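Sorting and Packing Seasonal and Craft Items for Reuse
Student Project Report, Zundevero Program in Household Studies
4 Sep 2021

1. Purpose

The project examined how small decorative goods can be sorted and put away so that they remain fit for a second use. The items came from the Clukness collection drive held in March, which brought in 700 articles. The present report covers the part of the work concerned with gift bags and folding fans.

2. Method

Articles were divided by material before any packing took place. Paper, fabric and wood were treated as separate groups, and mixed articles were placed with the group of their most easily damaged part. A folding fan was therefore handled as paper, although most of its weight is in the ribs. Bags with sewn handles were checked at the seam, and the Arier condition sheet was filled in for each one. All sorting was done at a marble-topped table. 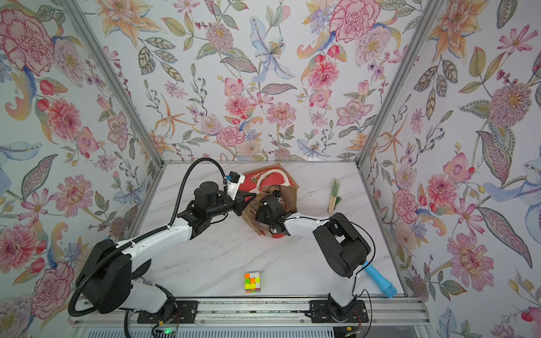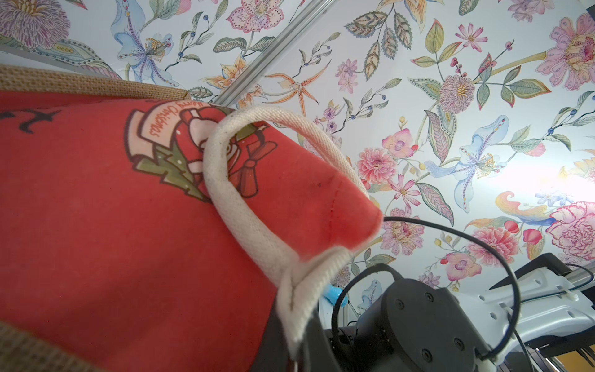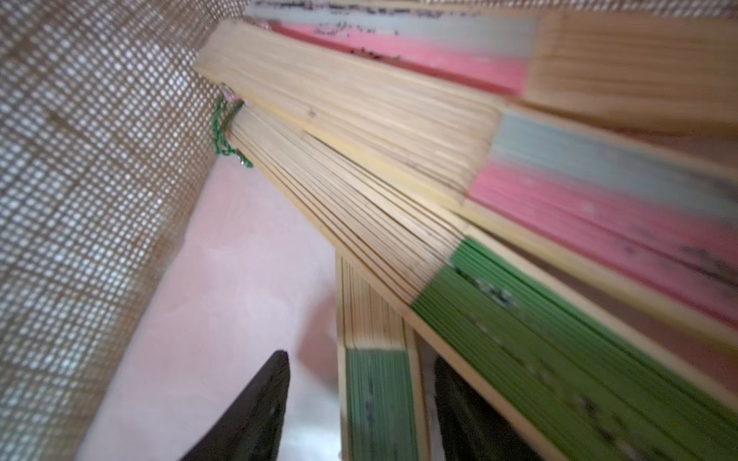
Figures 1 to 3, in order: bag at the work table; red "Merry Christmas" bag with burlap trim and rope handle; folding fans beside a woven panel.

3. Findings

A total of 93 bags were assessed, of which 22 were set aside for repair. The most common fault was a handle pulling away at the point where it was sewn or glued. Surface wear was recorded separately and did not exclude a bag from reuse. Lint on fabric bags was entered as a cleaning matter - the sheet had no line for it, and one was added.

Fans required more care than expected. When several were laid together, the ribs of one tended to catch in the pleats of the next. Closing each fan fully and turning all pivots to the same side reduced this problem, but took longer than the schedule allowed.

4. Recommendations

Fans should be stored closed, in a single layer where space permits. Rope handles should be folded inside the bag before stacking. The condition sheet should be shortened before the next drive, for which the program has planned on 2000 articles.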